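Drip line, second attempt

The first layout of the drip irrigation failed at the far end of the bean bed. The plants nearest the tap were fine and the last ones were stunted, with dry soil a finger's depth down even after a full cycle. I had run one long line back and forth over both beds, and the pressure dropped too far by the time the water got to the end.

The new layout uses 2 separate zones. A short header pipe runs along the north edge, and each bed takes its own feed from it through a small valve. The valves are Zistis, bought as a pair. The old ones were Nernis and both had started to seep at the stem, so I did not reuse them.

Before burying anything I measured the output. I set a jar under the first emitter and another under the last, ran the water for 12 minutes, and compared. The target was 500 ml in each. The first jar was on the mark and the last was a little under. On the old layout the last jar had barely covered its base.
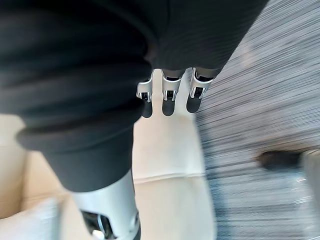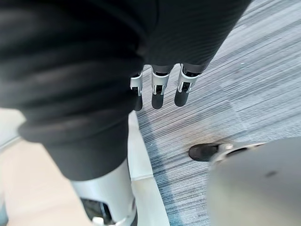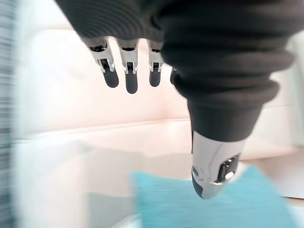 Posted by the author of Shukla Plot Notes
Writer and sole gardener

The filter was the other problem. I take water from the rain tank when there is enough, and tank water carries grit. The mesh filter supplied with the Hamon kit is a good size, but I had mounted it with the cap facing down behind a fence post, where I could not get a hand to it. It went uncleaned from April until the flow dropped. It is now on the open side of the post at knee height, with a shutoff on the tank side so that I can take the mesh out without draining the header.

Spacing is unchanged for the beans at one emitter per plant. For the squash I went to two per plant, one on each side of the stem and a hand's width out. The soil in that bed is sandy and the wet patch under a single emitter is narrow. I dug beside one after a cycle to check, and the damp area was deeper than it was wide. Mulch goes on top of the line, held back from the stems.

The timer is set for 6 in the morning. Evening watering left the lower leaves damp overnight last season, mostly from a split fitting that sprayed sideways, and I had mildew on the squash by midsummer. The fitting has been replaced, but I am keeping the morning slot.

Still to do: flush the end caps, stake down the loose bend near the compost bin, and replace the hose washer at the tap. I also want to repeat the jar test with the tank half empty. The tank sits only slightly higher than the beds, and I expect the last jar to come up shorter. If it does, I will lengthen the cycle on the bean side and leave the squash as it is.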